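How to face up a shelf of boxed flasks (and have it stay that way past lunch)

By Kelly Teixeira

Facing up is the job of making a shelf look as though customers have never met it. Boxes forward, labels out, gaps closed. Most of it can be learned in a morning. The flask section takes longer, and I have spent enough of my working life in housewares at Kimside to have views on it.

Flasks come in boxes of every width a designer could think of. Tumblers are tall and thin, jugs are fat because of the handle, and the big vacuum ones have a picture on the front that bears little relation to how much room the thing needs. You can't treat them like tins of soup.

What you need

A dry cloth, a roll of clear tape, a price gun or a sheet of printed stickers, and a trolley you don't mind leaving in the aisle. A kick stool if you're my height. Do it on a Tuesday if you get the choice — the weekend's damage is all in by then and the next lot hasn't arrived.

Step 1. Empty one shelf at a time

One shelf. Everyone clears the entire bay the first time, and then the phone goes, and then there are 134 boxes on the floor and a man asking if you sell kettles.

Put the boxes on the trolley in the groups you found them in. Wipe the shelf, including the lip at the front where the dust makes a sort of felt.

Step 2. Check what's in the boxes

Lift each one. You'll soon get a feel for an empty box, and there will be an empty box. Open anything that rattles. Customers like to take a lid off for a look and put it back in the neighbouring carton, so you end up with a flask that has two lids and a flask that has none, sold separately.

Retape any flaps that have gone soft. Badly crushed boxes go at the back of the trolley for the reduced shelf. Slightly crushed ones can go back out with the good corner forward, like a film star's profile.

Step 3. Decide on your blocks

Keep each make together, and inside each make keep the sizes together. I put jugs with jugs and tumblers with tumblers after that. Colour comes last, if at all. Our area trainer came from Gilis, where they sorted everything by colour, and it looked lovely until anyone wanted to buy something.

Dearer and heavier jugs can go high so long as the shelf is within reach of an ordinary adult. Anything a child would want goes in the middle, and you may draw your own conclusions about retail.

Step 4. Put them back, back row first

Push the rear boxes right up to the back panel and build towards yourself. The front row should sit level with the edge of the shelf and square to it.

Use both hands for the front row. Steady one side with the flat of your left hand and hold the opposite lower corner with your right, then ease the box in. If you shove from the top it tips, catches the box behind, and you get to do Step 4 again.
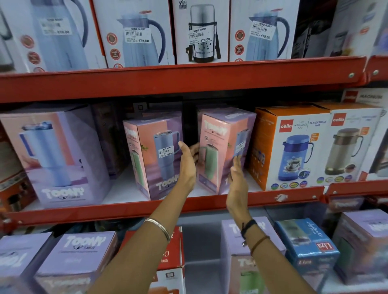
Two hands for a TOONY tumbler box on the middle shelf, next to the cello jugs.

Leave a finger's width between blocks. Packed too tight, the first customer to pull one out brings its friends along.

Step 5. Stickers

One price per box, straight, same spot each time, and never over the capacity or the picture of the lid. Crooked ones can be peeled off if you're quick. If they've been on since November, leave them, because you'll take half the printing off as well.

Check the price against the list while you're there. I once found a Vasylenko flask marked at 624 beside an identical one at 100, and you can guess which of the two had been selling.

Step 6. Stand back

Go to the far side of the aisle and look at the whole bay. Leaning boxes show up at once from there, as does the one you've put in upside down. Fix those and leave it alone. There's a temptation to keep nudging.

How long it takes

Allow 30 minutes a shelf when you're new to it. The Kutau lunch boxes on the next bay are quicker, as they're all the same shape, and I'd start a nervous beginner on those.

Take the trolley with you when you go.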